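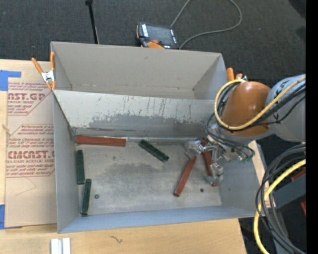

Gray bins for block storage -- scratches, stains, worth keeping?

Fendgate Parts & Storage Board > Bins, Totes and Shelving

tableleg26
Posted 16 November 2023

I picked up a pair of big gray rectangular bins from a shop clearance and I'm using one for the red and green blocks we sort with at the club. The other one is clean inside apart from a small dark mark on the far wall. The one in use is another story. The floor has gone a dull metallic gray with dark stains across the middle and toward the back, and the rear wall has vertical scratches and a wide worn band along the lower half. There's also a thin gouge near the back left corner.

Questions:
Is there any point trying to get the stains out, or is that just what these look like after a while?
Does the worn band mean the surface is coming off onto the blocks?
Should I swap and use the clean one?

They stand on a wood table, so I don't want anything that drips.

nvarela_shop
I'm assuming they came with no label. What are they made of? Metal, plastic, coated something? You can't pick a cleaner until you know that.

tableleg26
No label on either one. The seller listed them as "gray bins, 2" and that was it. A magnet doesn't stick, but I know that doesn't settle much.

Nazar Tymoshchuk
Dish soap, warm water, soft brush, then dry it with a towel. Do that first and see what's left. If the marks are still there after two washes they are in the surface and you can stop worrying about them. I have a stack from Drovbridge that have looked like this for seven years and they hold parts fine.

Wipe the back wall with a white rag before you wash. If the rag comes up gray, you have your answer on the second question.

corner_stacker
I'd skip all that and swap the bins. You have a clean one sitting right behind it. Why store anything in the bad one?

Nazar Tymoshchuk
Then he has two scratched bins in a year.

corner_stacker
He has one bad bin and one that's a year old. I don't see the problem.

Yareli Varela
I run the sorting table at Donoditz and I agree with Nazar on this one. Keep the beat-up bin for the blocks and save the clean one for things that mark easily. Long blocks are hard on a bin. They go in on a slant, the ends hit the wall low down, and you get that worn band on whatever side people toss toward.

Only thing I'd add is a liner. We cut drawer liner to fit the floor and it lifts out for cleaning.

tableleg26
Did the liner stay put? There's a small round fastener or hole on the left side of the floor and another dark spot on the right, so I don't know how flat it would sit.

Yareli Varela
Ours slid until we cut it a little oversize. If those are screw heads, cut around them. If they are holes, leave them open so you can rinse the bin.

nvarela_shop
Check that before you put water in it on a wood table. Do it in the yard.

corner_stacker
A liner bunches up and the blocks catch on it. We pulled ours out after one November. Bare floor is easier to pick from, especially the dark green ones, which are hard enough to see on a dark liner.

Yareli Varela
So use a light one.

tableleg26
Did the rag test. Dry rag came up with a little gray on it, mostly from the worn part of the back wall. Damp rag on the floor, same thing but less. Washed it outside and the rag was clean the second time. Stains are still there and look the same to me.

Nazar Tymoshchuk
Sounds like dust and old grime, then. I'd use it.

nvarela_shop
I'd repeat the rag test in a month -- one clean rag doesn't tell you much if the wall is still getting rubbed every day.

tableleg26
Will do. Leaving the blocks in the old bin for now with no liner. If anyone has a light colored one they like, post the width, because the rolls I've found are all too narrow.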